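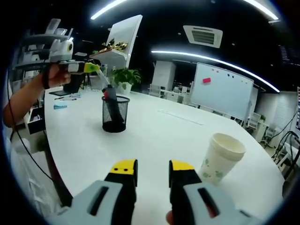
What do you do with a robot hand before it has a robot?

If you come to the Tranine open day in March, you can find out. Tranine teaches robots to do small, boring jobs, such as putting a pen back in its pot. You may know some people who have never learned this.

A robot doesn't know what a pen is. It doesn't know what a pot is either, or why anyone would want one inside the other. So a person has to show it. The person holds a gripper, a sort of claw with two fingers, and does the job with that. A camera fixed to the gripper records what the claw sees. Later a computer studies the recordings and looks for what they have in common.

Once is no good. Vojtěch Šimek, who runs the demonstration, does the same job 30 times before lunch. He says it is very restful. His brother Svatopluk says it is very like tidying up, and goes to put the kettle on.

Why so many goes? Well, suppose the pot moves a bit to the left. You would hardly notice. A robot that has only seen the pot in one place will carefully let go of the pen over nothing at all, and look quite pleased with itself.

Visitors can have a try too. You get 3 minutes with a gripper and a table of ordinary office things. Squeeze to close the fingers, and let go to open them. Most people go too fast. Slow and dull is what the computer likes best.

At 2 o'clock you can meet Numby, the robot that learns from all this. Numby can now tidy away 4 pens in a row, if nobody sneezes.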